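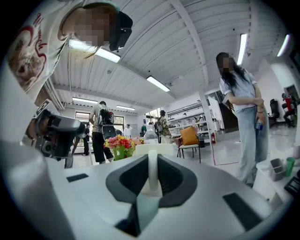

Hevonlow Premises Group – Members' Board
Thread: Lights in the long room
Started 10/21/23

s_minami
This is about the ceiling lights in the long room. We've been asked whether we want to keep the fluorescent fittings or have them swapped for LED panels before the lease is renewed in May. Bittencourt quoted 459 per fitting, including taking the old ones away. I'd like opinions by the end of the month. I'm in favour of changing them. By late afternoon I get a headache if I'm at the white table.

seixas_a
459 each seems a lot. Did they say what they'd do about the slats? The ceiling is ribbed all the way along and there are beams going across it, so you can't just push a square panel up into a tile gap like you would in a normal office.

s_minami
They said surface mounted, same positions as now. I'll ask about the slats.

Maarten P
I'd leave them alone. They work, the room is bright, and we spent 333 on new tubes last year. If the table is the problem, move the table.

raissac
Move it where though? The column is already in the way if you want to get anything longer than a desk across the room. We tried it when the Rirer shelving came and ended up carrying it round by the door.

Maarten P
Other side of the column, end on to the wall. I measured it in the summer and there's room. You'd have to shift the black office chair, but that has wheels.

thais_m
Not keen on that. People sit by the doorway and you'd have them squeezing past a table all day. Also the floor is part of the glare in my opinion. It's pale and shiny and it throws the light straight back up at you. Arum did a matt finish on the floor of my old workplace and it made more difference than the lamps did. Marked easily, I'll admit.

seixas_a
A matt floor would be a nightmare to mop.

thais_m
It wasn't that bad.

raissac
Could we get diffusers for the fittings we've got? I found some for 33 each, clip-on, though I'd need the length of the tubes to be sure. Does anyone have the box from last year?

Maarten P
Box has gone. I can measure one if somebody holds the ladder. I'd be fine with diffusers, that's sensible money.

s_minami
Diffusers don't stop the flicker, and that's my main complaint. But I'd take them over nothing. Raíssa, can you send me the link?

raissac
Sent.
Separate thing while we're on the long room – whose is the green plastic cup on the white table, next to the grey pen holder? I put it in the kitchen twice and it came back.

thais_m
Mine. It lives there, please leave it.

raissac
OK, but then it wants washing now and again.

seixas_a
Back to the lights. I rang a firm my brother has used and they said some 875 to rewire one half of the room so the two halves can be switched separately. No new fittings in that price. It would let Sayaka turn off the ones over her end and the rest of us could carry on as we are.

Maarten P
That's more than I'd want to pay for a switch.

s_minami
I like the idea, though I agree with Maarten on the price. Arlindo, could you get it in writing? I'll put all of it on one sheet: Bittencourt, the diffusers and the rewiring. Leave the table where it is until then, please.

Maarten P
Fine. Ladder is in the cupboard by the stairs, I'm in until five if anyone wants to help measure.

raissac
I'll come down at four.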